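Lost plugs and chargers

Clearing out the charger drawer again, folks.
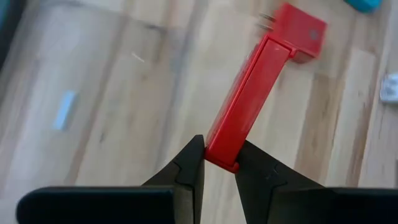

Cords and adapters left after the July swap go out at the end of the month. Fenna Hendriks has the box by the Uteck desk, come look before 4. Theres a bright red plastic one with two short metal prongs, looks like a plug adapter maybe, hard to miss. Also a Bidance lamp cord, no lamp. Label yours next time pls, tape is in the top drawer. Questions to Assunta Amato.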